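Step 3: Line up on the dial

Set the approach speed to 40 mm/s and stop with the fingers either side of the knob, at the same height. Zero the wrist against the "0" mark before closing. 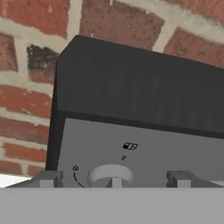
Simulated pre-grasp pose, jaws open around the oven-style dial.

Close, rotate, release, and log the final angle. Over 1400 simulated trials, Brayan Pacheco's controller missed the target by more than 9 degrees in around 6 per cent. Don't run it unattended on a real appliance.

Related
Kudlow: drawer pulls
Illameo wrist calibration
Can robots load a dishwasher yet?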